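Can a machine tidy a table yet?

September 17, 2023

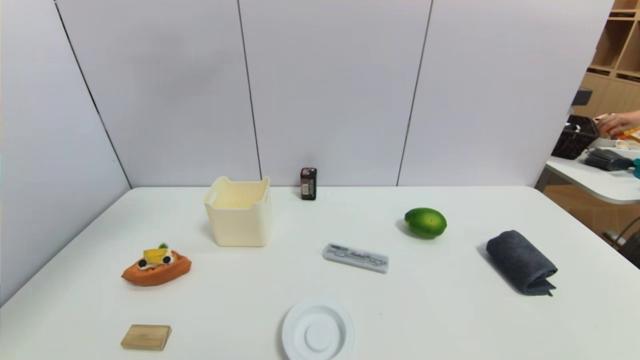
My mother-in-law asked me in April whether she should hold off on replacing her dishwasher, on the grounds that a robot would be washing her dishes soon anyway. I told her to buy the dishwasher. She bought it. I have kept thinking about the question, though, and this post is my attempt at a longer answer.

For background, I spent nine years on the floor at Brikau, where we packed kitchen goods into cartons, and the last four of those were spent next to automated equipment. I am not an engineer. I know what the machines were good at because I did the parts they weren't good at.

The palletizer was good. Same carton, same size, same place on the belt, all shift long. It could lift more than I could and it never put one down crooked unless the carton had come in crooked. The taping machine was good too, once Shinji Hamada had it set up right. What never got automated while I was there was mixed orders. Somebody wants a plate, a towel and a cutlery case in one box, and the next order is a bin with two other things inside it. A person did that with two hands and didn't think about it. There were trials. An outside firm came twice and went away twice.

Clearing a table at home is much closer to mixed orders than to palletizing, and I think this is what gets lost when people ask why a car factory has had robots for decades and a kitchen still has none. The car factory arranged everything for the robot. My kitchen is arranged for me, and not very well.

Take a few ordinary things and think about picking each one up. A lime is smooth and it rolls. Squeeze it too lightly and it slips, and if you bump it on the way in, it isn't where it was a second ago. A small block of wood is about as easy as it gets. A plate lying flat on a table is surprisingly bad, at least for two stiff fingers coming down from the top. I pick up a plate by getting a fingertip under the rim, and I tilt it a little first. A machine has to find that rim and get under it without pushing the plate off the far side. A towel has no fixed shape at all. Rolled up it is one thing, and if it comes unrolled halfway to the shelf it is another. A see-through plastic case is hard for a different reason, as cameras can have trouble telling where clear plastic ends and the table starts.

Then there is knowing where things go. The towel goes with the towels and the lime goes in the fruit bowl, unless I am about to cut it. I asked my friend Rin Imai, who used to work on warehouse software at Desuvby, whether this part was the harder one. She said a year ago she would have said yes, and now she would say no. The language programs that came out over the past year have a decent idea of what belongs in a kitchen and what belongs in a bathroom. You can ask one where a cutlery case goes and it will tell you. Getting the cutlery case there is the problem that is left.

I went looking for numbers and mostly found videos. Many of them are sped up, and some say so in small type in a corner. Some have a person working the arms from off to one side. There is nothing wrong with that as a way of teaching a machine, but it doesn't tell you whether the machine can do the job by itself. When I watch one now I check for three things. Is it running at normal speed? Is a person steering? Has the thing been shown these same objects in these same spots many times before?

The last question matters most to me. Misaki Noguchi, who I worked with at Brikau and who has since moved to a small shop-floor outfit called Prerkov, told me about an arm they tried out for sorting returned housewares. They gave it 138 mixed items in one afternoon and it got 100 of them into the right bin. I thought that was pretty impressive. Her boss did not, because someone had to stand there and deal with the other 38, and that someone could have sorted the whole lot before the coffee break. Two of the 38 ended up on the floor and one was glass.

That is the sum you have to do at home too. If a machine clears my table in forty minutes and I have to be in the room, I haven't gained much. If it does the job in three hours while I'm at work and breaks nothing, I would be very happy with it, and I wouldn't care how slow it looked. I think speed gets too much attention. My dishwasher takes over two hours and I have never once stood there wishing it would hurry up.

Price I can only guess at. The arm at Prerkov was on loan and Misaki never saw an invoice. I would pay around $2000 for something that reliably picked up after two kids, put the dry dishes away and folded towels. I doubt that would cover the hand at today's prices. Our robot vacuum cost a good deal less and it does its one job most days, apart from when it finds a sock.

So where does that leave us? My own list, as of now:

Moving identical boxes: yes, for years.
Vacuuming a floor that a person has already cleared: yes.
Picking known, solid objects off a clear surface and putting them in a bin: often, slowly, with someone nearby.
Picking up things it hasn't seen before: sometimes.
Towels and laundry: in a lab, with patience.
Putting plates away in a real cupboard, behind the mugs: no.
Clearing up after a seven-year-old's birthday: no.

I expect the middle of that list to change first. Rin thinks five years and I think longer, mostly on account of the breakages. We have a bet on it for dinner at Sakamoto, loser pays, and we wrote the terms on a receipt that is now on my fridge. It has to be a machine one of us could buy, and it has to clear my table after a normal weeknight meal with the family out of the room.

If you work somewhere that has tried one of these arms on mixed goods, I would like to hear how it went, especially what it dropped. Comments are open until the end of the month.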